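The Table Goes Over First

Flat-pack plastic tables turn up everywhere in this part of the country: on back decks, at school fetes, beside caravans, under the tap where the dog gets washed. They cost little and weigh little, and plenty of them spend their lives with one leg not quite straight.

The job of putting one together is dull, and the instructions often run to a single drawing. Most people stand the top the right way up, try to feed the legs in from below and give up. The better way is to lay it face down on something soft and work from above. An old blanket will do, or a length of plastic sheeting if the blanket sheds.

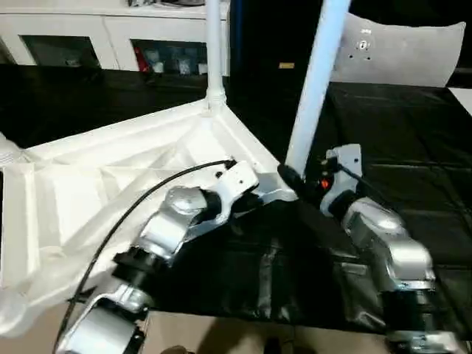

By Si-woo Han
November 26, 2019

Turned over, a white plastic table frame shows how it gets its strength. The top is thin. The stiffness comes from the ribs underneath, some running straight across and some on the diagonal, with a raised rim around the outside. That is how a table one adult can carry in one hand will still take a full esky.

I bought mine in October for the back verandah at Skirnness, where the old timber one had finally gone soft at the joints. It was $50 from the hardware shop in Likmont, in a carton that had been opened and taped up again. All the parts were there.

The top went down first, on the boards, with a sheet under it. Then I wiped out the sockets with a dry rag. New plastic often has a bit of flash left around the edges from the mould, and a curl of it in the wrong spot will stop a leg from seating. A fingernail takes most of it off. A butter knife takes the rest.

Threaded fittings need more patience than push-fit ones. Coarse plastic threads are easy to start crooked, and once they are crossed they will bind and then tear. The old trick with jar lids works here too. Turn the part backwards until you feel it drop, then turn it forwards. 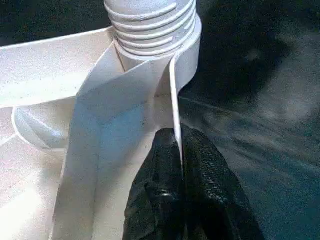
Hand-tight is enough. I have seen people put multigrips on a plastic collar, and the collar always loses. If it starts off stiff, back it out and begin again. A smear of dish soap on the thread helps in cold weather, when the plastic has less give in it.

Do every leg loosely before you tighten any of them. With some slack in the joints you can nudge the lot into line, and then go round a second time to firm them up. My first table, a Minura I had in a share house, was done one leg at a time to full tightness, and it rocked for the five years I owned it.

Check the legs by eye before you flip anything. Crouch down level with the feet and look along them. A leg with a lean shows up straight away against the one behind it. Give each one a light push from the side as well. A small amount of flex is normal, but a click means it isn't home.

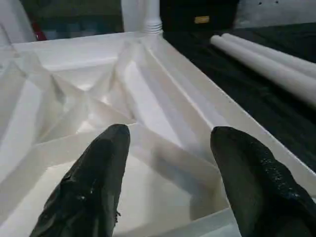
Si-woo Han
Home and garden writer

Turning the table back over is where a good job gets undone. Lift it by the rim, never by a leg, and set all the feet down together. On uneven paving, shift the table before you start blaming the legs. Mine took three goes to find a spot on the verandah where it would sit flat.

After that there is not much to look after. Leaves and grit collect in the ribs if you store it upside down, so keep it on its feet or on its side. Warm water and a soft brush will get most marks off. Skip the scouring powder, which dulls the surface and gives the dirt something to hold.

Sun does the real damage. A white top left out facing north will go chalky in a few summers, and the sockets get brittle before the top does. I bring mine in under the roof after Easter.

Related stories
Re-webbing a folding chair
What to do with a soft verandah board
Mathew Street market: 163 stalls and one good tool stand
Cleaning outdoor cushions without a machine

Contact us | Copyright 2019 | Back to top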